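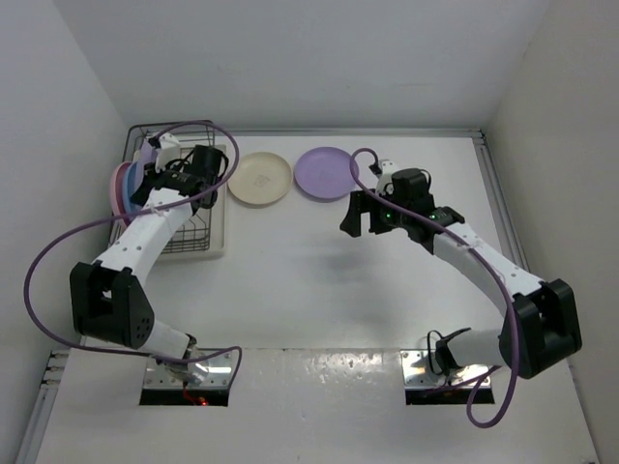
Peninah Mutiso wrote on January 20, 2026:

> I still say a wire rack with a tray under it is the answer for the
> Puranwood kitchen. Plates stand up, air gets round both sides, the
> drips go in the tray and the worktop stays dry. We had one at my last
> place for years and never touched a tea towel. Can we please agree to
> get a second one the same and stop leaving plates flat along the back
> of the worktop? They don't dry like that and then someone stacks them
> and the cupboard smells. If there are no objections I'll put the order
> in for February.
>
> P.

I have an objection, or half of one.

I agree with the bit about flat plates. A plate with a raised rim lying face up holds whatever you leave in it, and face down it traps whatever is underneath. The cream one and the purple one are a fair case in point, lying there next to the rack when it already has the pink, the blue and the lavender standing up in it. Push the three coloured ones along a bit and I don't see why the other two couldn't have gone in.

Which is my trouble with buying a second rack. What exactly is it going to fix? The plates that end up on the worktop are there, as far as I can tell, because people put them there. Give us twice the rack and I suspect we'll have two racks with the plates bunched up at the left end of each, and less worktop to make a sandwich on.

I'm also not convinced by "the drips go in the tray". Yes, they do. Then what? The tray has a raised border at the front and the side, good for keeping water off the worktop and just as good for keeping it where it is. It doesn't drain anywhere unless somebody lifts the rack off, carries the tray to the sink and tips it. I did it on Sunday week and it was not nice. Peninah, did your last place have a tray with a spout? I ask because the Rerevbridge flat had one that emptied straight into the sink, and I'd vote for that kind tomorrow. I have no faith in a rota for tipping trays. We had a rota for the recycling.

On the smell: I think that's the cupboard. I took everything off the bottom shelf last month and the back panel was damp behind where the pipe comes through, with nothing wet put away near it for days. Please could somebody look at the pipe before we blame the plates.

Someone (I've lost the message) suggested the Vudstead folding rack. The page says it holds 18 plates. I'd like to know what sort of plates. Side plates, I should think, thin ones, packed so close that no air gets between them, and then you're back where you started. Ours have a proper rim, and when they lean on each other in the rack they touch at the top and dry slowly there. Leave a slot between each and they come out fine. I tried it both ways with 6 of the dinner plates after the Puranwood lunch. The spaced ones were dry by the time I'd swept the floor and the bunched ones still had a wet line along the rim. Hardly science, but nobody else has tried anything.

The Saber one looks solid enough but it's 63 cm long. Has anybody measured between the sink and the wall? I haven't, and I'd want to before money goes out.

So what I'd do, for nothing:

- plates in the rack on edge, one slot apart, starting from whichever end you like
- if the rack is full, dry what's in it and put it away before you wash any more
- tip the tray when you're the last one out
- nothing left flat on the worktop

Try that until the end of February. If there are still plates lying about with the rack properly full, I'll say so on here and chip in for the second one. If they're lying about with half the rack going spare, we'll have saved ourselves the money.

One more thing while I'm at it. Those plates with the faint mark in the middle: is that the maker's stamp, or is it wear? I've been scrubbing at one on and off and I'd like to know if I should give up.

Wenjie Feng

PS Peninah, please don't order yet. I know you said February but I also know you.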